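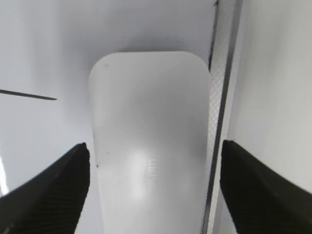
Wrist camera view: black textured fingers open on either side of a smooth white part.

Mornow Wrist Kit from Fastdale

If you pick small, pale, rounded things all day, you already know how hard they are to see. White on white is where most of our customers start, and it's the job we love best! The Mornow puts a small camera right behind the fingers, so you get the same close view of every pick and can line up your grip before you close.

The fingers have a fine diagonal texture and swap out with two screws. Dardo Cabral drew the current shape in March after a long week with slippery plastic shells, and we've been fans ever since – it's easily our favorite change to the kit.

In the box
Two-finger gripper, black, 81 mm opening
Wrist camera with bracket
7 ft cable
Spare finger pair
Mounting plate (Jetetby or Rivadeneira pattern, pick one when you order)

Camera frame rate: 50 per second
Total weight: 34 oz

Setup is friendly. Plug in the cable, run the focus page, save. Glossy parts can throw a bright patch back at the lens, so try turning the exposure down a notch first.

Questions about plates or older arms go to Elaheh Nazari on the support desk. Send her a photo of your flange – she loves the odd ones.

Page updated July 2021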